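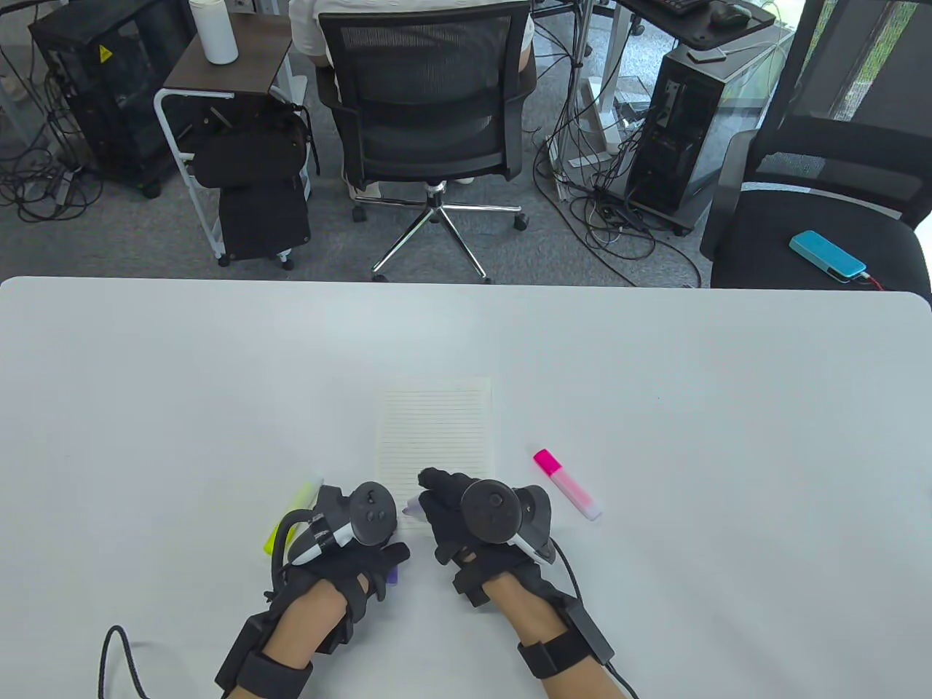

How do I set up a color system for class notes without overdoing it?

Kelechi Fashola
Posted Tuesday, February 11, 2020

I went back to school last fall at Dretbridge for a two-year bookkeeping program. I'm 41 and haven't taken notes in a classroom in a long time. I copy down almost everything and then go over it at home with markers. The trouble is that by the time I'm finished, most of the page is colored and I can't find anything.

The textbook is 512 pages and we have a test on the first 80 in three weeks. I own pink, yellow-green and purple. I write on ordinary lined paper and keep it in a binder by chapter.

What I want to know:
How many colors should I use, and for what?
Should I mark things during class or after?
Is there any point going back and fixing the old pages, or should I just start over from here?

I don't want an app. I tried one in November and stopped opening it after a week. 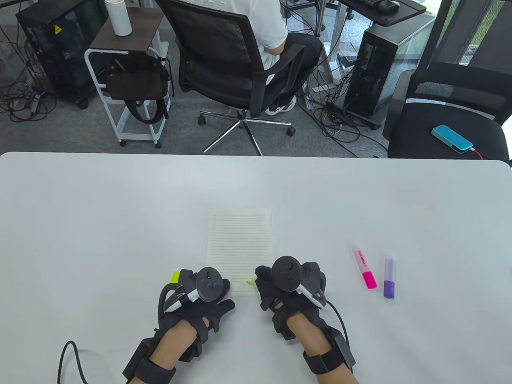
Ronja Skjelbred
Marked as most helpful

Three colors is plenty. I'd go down to two for the first month and add the third once you miss it.

For bookkeeping I would do it like this:

Pink for terms you have to define on a test. Mark the term only. Leave the definition alone.
Yellow-green for rules and formulas, such as which side an account goes on.
Purple for anything you got wrong on homework or a quiz. This one gets the most use before a test.

Write the key on the inside cover of the binder and don't change it halfway through the course. I did that with payroll and ended up with two sets of notes that contradicted each other.

Don't mark anything in class. Put a small pencil check in the margin when the teacher repeats something or writes it on the board. That evening or the next day, read the page once all the way through with the caps on. Then go back and mark. A page of mine usually ends up with four or five marks on it. If you have more than that, the page probably has too much on it, and you should split the topic over two sheets.

Before you settle on colors, test them on a scrap of the same paper you use in class. Some colors cover up pencil, and on thin paper they come through to the back.

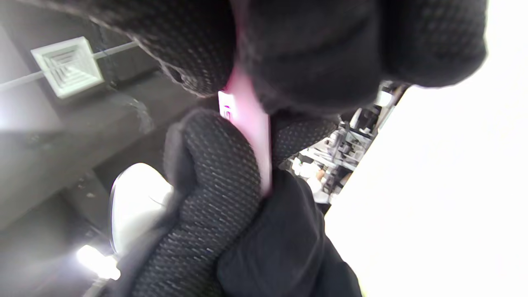
Black gloves with a dotted mesh surface

If yours come through, write on one side of the sheet only. It uses more paper but you get a blank side for working problems. Also do a short stroke of each color, side by side, and look at it under the lamp you study with. Two colors that look different in the store can be hard to tell apart at night. 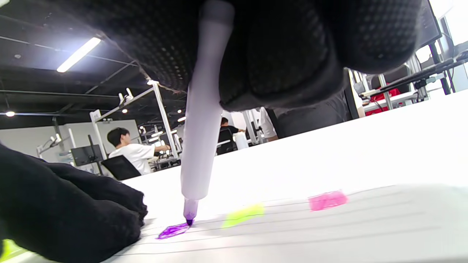
Once you are happy with them, keep that scrap in the front pocket of the binder and use it again when you buy replacements. Different makers' pinks don't match.

As for the old pages, leave them. Make one summary sheet per chapter and color that. For the first 80 pages of the book it should take you a couple of evenings.

Ertuğrul Toprak

just use one color. I passed with yellow and a pencil. people spend more time on the markers than on the accounts

Fadime Aksoy

I mostly agree with Ronja, but I'd swap two of the colors. Whatever you use for mistakes should be the one that stands out most, and for me that is pink. Purple is dark enough that I have trouble reading pencil under it, so I draw a line in the margin with it and don't go over the words.

On the test: do the end-of-chapter problems first and your notes second. You'll find out quickly which pages need marking. Our book had 33 problems for the first unit and I got through them in two weekends.

Kelechi Fashola

Thanks, all. Going with Ronja's list but pink for mistakes. I redid chapter one last night and it has six marks on it, down from nearly the whole page.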